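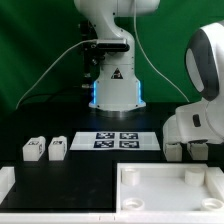
One of the two-arm benches at the Grotlow Open Day, with the tag sheet and tray in front.

Grotlow Open Day

The Grotlow Open Day is a yearly public visit to the robot workshop at Grotlow, run by a small outfit called Seka. It takes place on a Saturday in July and it's free, though you do need to sign up. I've gone enough times now that I figured this wiki ought to have an entry for it, so I'm writing up what I know (please fix anything I got wrong, especially in the history part!).

History

Seka started out in the back of the old Fung building and moved to Grotlow when the rent went up. The first open day had 79 visitors, mostly neighbors and people who'd seen the flyer at the library. By the time I went last summer the sign-up sheet had closed at 800, and there was a line down the stairs before ten in the morning. The Prekia hall next door opened up for the overflow, and that's where the coffee is, if you're wondering.

The block bench

My favorite stop by a mile is the block bench. It has two white arms, a black tabletop, a green backdrop and a bunch of white cubes with square black markers on them. The markers are a kind of barcode for position - a camera spots one and the software works out where the cube is and which way it's turned. There's a flat sheet with four bigger tags lying on the table too, and the guides explain that it gives the system a fixed spot to measure from. Kids get this right away. Adults (me included) need it explained twice.

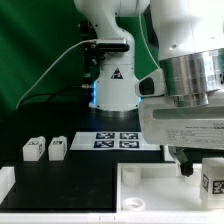

The nearer arm with its gripper over the tray. The cubes and the four-tag board are farther back.

A short talk goes with each demonstration, and groups are held to 26 people so everybody can get close to the table. I'd stand on the side nearest the tray if you can, as you get a much better look at the gripper from there. The tray has little posts and ring-shaped sockets in it, and I could happily have spent the whole talk asking what every one of them was for.

Visiting

Sign-ups open in the spring and go fast. Parking is at the Prekia lot, and the walk over takes maybe five minutes. Strollers are fine downstairs, but the block bench is up one flight and the elevator is slow, so leave yourself extra time. Bags go in the lockers by the front door.

See also: Seka; Fung building; Prekia hall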